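The Jacket Stays

Every February I decide I am a person who owns too many coats. The feeling arrives with the first day over fifty degrees and leaves by nightfall, when it drops back to nineteen and I need one of the coats. This year it stuck around through a whole Friday, which is how I ended up with most of the hall closet on the bed and nowhere to lie down.

I should say that I don't believe in decluttering as a philosophy. I have read the books. I bought 3 of them, and they are on the shelf taking up the room that the other stuff used to take up. I object to the idea that a sock has to make me happy. It's a sock. It has a job. I have worked with plenty of people who did not spark anything in me and we all got through the quarter fine.

What I do believe in is the resale app, or I did until I used it. Mine is called Skuko, and my friend Zoriana Kravchuk talked me into it. Zoriana has sold a bread machine, a saddle and a wedding dress on there, none of them to the same person, although I like to imagine it. She told me to start with outerwear. Outerwear moves, she said, in the voice of somebody who has a shipping scale.

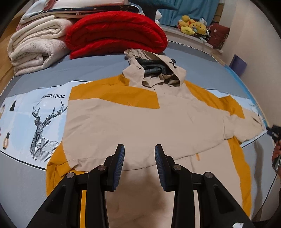

The candidate, hood and all.

I bought it nine winters ago in a town called Naylor, on the way to somebody's lake house, having packed for a different kind of weekend. The store sold bait, greeting cards and exactly one rack of coats. I remember the woman at the register looking at the mustard parts, then at me, then saying "well, they'll find you." They would have, too. I have never once been lost in that jacket. I have been waved at by strangers who thought I was directing parking.

So I sat down to write the listing. Skuko wants a title, a condition and a story. The story box is what did me in. It has a little prompt in gray that says "Tell buyers why you loved it!" and I sat there with a cup of coffee going cold and could not come up with a thing that a stranger would pay for. I wore it to shovel. I wore it to two funerals where the parking was far away, and took it off before going in. I wore it for a whole month when the furnace was out and the part was coming from Ohio, and in that month I slept in it, cooked in it, and had one fairly serious argument in it, which I lost. It is hard to win an argument in a hood.

None of that fits under "gently used."

The condition menu wasn't much better. You get New, Like New, Good and Fair. There's no option for "fine, but I have feelings." I went with Good, then changed it to Fair, then felt I had insulted it and changed it back.

Then there was the price. The app suggests one for you, by way of some math it won't explain. For my jacket it suggested 7 dollars. A sandwich is more than 7 dollars. I looked up similar listings to see whether I was being singled out, and found 599 results for "hooded jacket beige," sorted by something called Relevance, and I scrolled far enough to lose all respect for the word. One was a dog bed. One seller wanted more than I paid for my first car and described the thing as "investment outerwear." I reported nobody, but I thought about it.

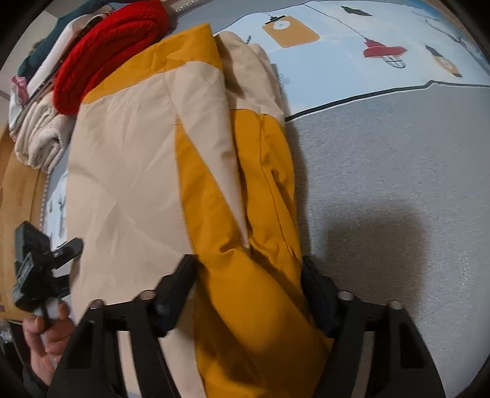

Folded, in beige and mustard. Asking price to be determined.

Zoriana, when I called her, said the trick is to picture the money. I tried. I pictured the 7 dollars. I pictured Skuko taking its cut, and the padded mailer, and the drive to the post office that closes at four-thirty and has one working door. By the time I'd finished picturing, I owed somebody two bucks.

She also mentioned that she'd kept the shipping scale but had quit selling in the fall, because a buyer in another state had messaged her at two in the morning about the saddle. Just the word "why." She thinks about it more than she'd like.

I did get rid of some things. A raincoat that wasn't. A blazer from the year I thought I was going to be a consultant. A vest, which I will not be discussing. They went into a bag, and the bag went into the back of the car, where by family tradition it will ride around until summer.

The jacket went back on its hook. It was nineteen degrees out by then and the trash had to go to the curb, so it was off the hook again in under a minute. The neighbor across the street waved. I'm pretty sure he wanted to know where to park.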